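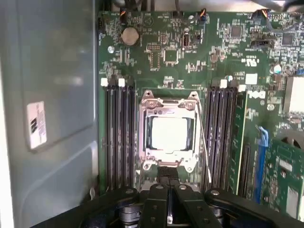 Chelsea Hollis wrote back after the last session to say that she still couldn't see why a bathroom needs more than one kind of tap, when all of them let water out and all of them turn it off again. I was rather pleased with that, as it is the very thing we were going to start on anyway, so thank you, Chelsea, and let's begin there.

Handout 4: Choosing taps for a small bathroom

Think first about who will be using the basin. A single lever can be nudged with an elbow or the back of a wrist, and for anyone with stiff fingers that settles the matter. Cross handles look lovely in an older house (I have them at home and wouldn't part with them) but they want a good grip, and soapy hands don't have one.

Next, the holes. Basins come with one, two or three, and now and then with none at all, in which case the tap goes on the wall. Please check before you order! Walter Sánchez fell in love with a three-hole set by Zulano, price 174, and had a one-hole basin waiting in the hall. The Warnholm mixer he took in its place was 144 and he seems quite fond of it now.

Then the spout. It should bring the water down near the middle of the bowl, clear of the back edge, with room for your hands underneath. I like to leave some 50 mm between the spout tip and the back slope of the bowl. A tall spout over a shallow bowl will splash you, however handsome it is.

Water pressure we shall come to in part 2, along with finishes, but do find out whether your hot water comes from a tank in the loft.

For next time: draw your own basin from above, mark the holes, and bring the sketch with you. Pencil is fine.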